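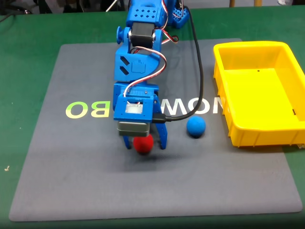 Chapter 2
Keeping Track of What You Own: The Small-Business Inventory

Print this page | E-mail this page

Every business owner believes they know what is in the back room. This belief is cheerful, widely held, and expensive. In this chapter we follow a stationery shop in the town of Gostitz, which opened its doors in September with 720 items on the shelves and a notebook to write them down in. By spring the notebook had a coffee ring on every page and the shop had 49 staplers, a quantity that would have pleased a much larger town.

Inventory is the stock a business holds for sale or for use in making something to sell. It sits in the accounts as an asset, even when it sits in the stockroom as a nuisance. The Gostitz shop paid its supplier, Helby, for each of those staplers, and the money will stay in stapler form until a customer takes pity.

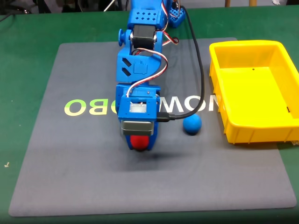
Does unsold stock count as an expense?
Unsold stock stays on the books as an asset. Its cost moves to the income statement when the goods are sold, or when the owner admits they never will be and writes them down.

There are two common ways to keep the record. Under the periodic system, the owner counts everything at set times and works out what was sold by subtraction. Under the perpetual system, each sale and delivery changes the record at once. The second is more accurate - provided that somebody enters the deliveries. Section 2.1 sets the two side by side, using the same month of sales from the Gostitz shop.

Before reading on, turn to the stock sheet on page 71 and find the line marked "misc." You will be asked to put a value on it.

Print this page | E-mail this page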